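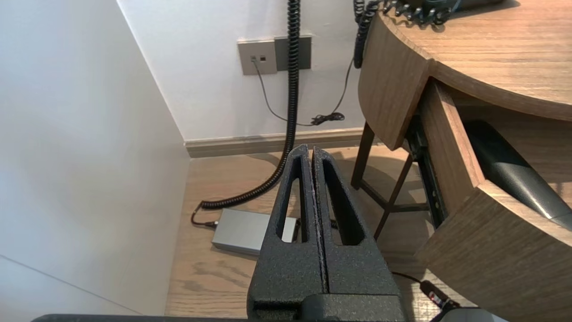 The Drastico is a distortion and sustain pedal for electric guitar, designed by Nicanor Rivadeneira and sold under the Pretmont name. It is often called a lost classic in sales listings. The evidence for that is thin.

Design

The pedal has a two-stage clipping circuit with three knobs, marked Push, Shade and Level. Pretmont's advertising claimed the circuit was "wholly original." Technicians who have traced the board describe it as a common silicon fuzz layout with an extra gain stage in front and a passive tone control after it. The Shade knob does most of its work in the last quarter of its turn, a trait that owners praise as character and that repair notes put down to the wrong taper of potentiometer.

Early units run on a 9-volt battery only. A power jack was added later, wired center-positive, and many pedals have been damaged by modern adapters.

Production

Pretmont's catalog gave a first run of 1091 pedals. This number is repeated in most later accounts, but no serial number above 145 has been documented, and the numbering seems to have gaps. Collector Anathi Naidoo, who keeps a register of surviving units, lists 93 and has argued that the full run was never built. Rivadeneira said in a magazine interview that he did not remember.

A second version, the Drastico II, was assembled in the Tapia workshop. It has a smaller enclosure and a louder output. Claims that it uses different transistors have not been confirmed, as the parts in most examples were sanded to hide their markings.

Use on recordings

The pedal is widely said to be the source of the guitar sound on the Dullska album "May Rooms." The album's liner notes mention only an amplifier and a borrowed tape echo. The link appears to come from a concert photograph in which a pedal of similar shape can be made out on the stage floor. The band has given differing answers.

Reputation

Asking prices rose sharply after an online demonstration compared the Drastico with 30 other fuzz pedals. Volume levels were not matched in that test, and the Drastico was the loudest of the group. A reissue was announced by Pretmont but did not reach stores.

See also: Fuzz pedal; Clipping (audio); Tone control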